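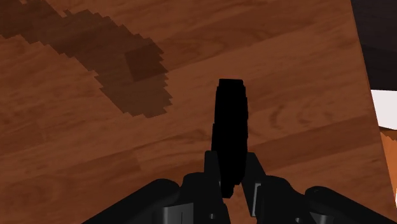 So it's May, the windows are open, and I have spent most of the past two weeks picking things up in a simulator. If you've been reading since the winter you'll remember I swore I was done with collecting my own examples. I was going to download somebody else's and be sensible about it. That lasted until I tried to train on a set recorded with a different arm and a different camera placement, and my poor policy waved at the table like it was saying goodbye to a ship.

Anyway! I'm back to making my own, and it's going better than last time, so I wanted to write it all down before I forget what I changed.

The setup is pretty simple. Everything runs in Wurkside, which is the simulator I griped about so much last year (the new version is a lot faster, I take some of it back). I drive the arm with a handheld controller, and a logging tool called Curkina saves the wrist view, a fixed view, the joint positions and whatever my thumb is doing on the gripper trigger. Each attempt is one episode. I pick up the thing, move it to the spot, let go, hit the button, and the table resets with everything shuffled around a little.

As of last night I have 593 episodes I'm willing to keep. I threw out 21, mostly because I sneezed or reached for my coffee or just plain missed. I went back and forth on whether to keep the misses. My feeling now is that a miss followed by a calm second try is great to have, because that's the part the policy never gets to see if you only save the pretty ones. A miss followed by me jabbing at the table for half a minute is no use to anybody, so those go.

The biggest change this time is that I drive by the wrist view. Last year I did everything from the fixed camera, which is so much easier for a person — you can see the whole table and you get a nice feel for where the arm is going. But the wrist view is most of what the policy has to go on when it gets in close, and I kept making moves that made sense from across the room and no sense at all from the hand. Stuff like sliding in sideways because I could see the gap from over there. So now I hide the fixed view while I drive (it still gets recorded) and make myself work with what the gripper sees. It was awful for the first evening. I had to learn to line things up between the fingers and trust it, and my depth was terrible, and I closed on thin air over and over. Then somewhere in the second evening it clicked and I got kind of fast!

Shadows turned out to be a bigger deal than I expected. Mine are blocky as anything, real staircase edges, and when I started I figured I'd just switch them off. I ran a small batch with no shadows to see how it felt and I was noticeably worse at it. I guess I'd been using them to judge height without thinking about it. So they stay, staircase and all. I did play with softer ones, but the render slowed down enough that the controller felt laggy, and laggy driving makes for weird jerky episodes. I'd take ugly and smooth over the other way around.

The other thing I worry about is the wood. I love that wood texture, it's cozy, but every single episode in the first batch had the same grain in the same place, knots included. A learning system will happily memorize a knot. I now have 14 table surfaces in rotation, some of them hideous, and I swap the object colors too. Black objects next to a black gripper are the hardest for me by a mile. Where does the finger stop and the thing start? Half the time I'm going by the outline against the table. I'm recording extra of those.

A few notes, mostly for me:

Stop after 3 batches in one sitting. Past that my grasps get sloppy and I start cutting the corner on the way up.

Pause a beat before closing. When I rush it the gripper command and the arm motion smear together, and the policy learns to close while it's still traveling.

Vary the start pose more. I keep setting it back to the one I like.

Write the batch note right away. I have a folder called "swai test maybe good" and no idea what's in it.

Speaking of Swai, that's the little training script I've been cobbling together, and a couple of you asked if I'd share it. I will, once the paths aren't all hardcoded to my desktop. The Wudia forum has a thread on wrist cameras that got me started on a lot of this, so if you want to argue about shadows, that's a friendly place to do it.

Training is running right now with the fan going like a hair dryer. I'll post the success rates when I have them, good or bad, and then I'm moving on to stacking, which I already know I'm terrible at.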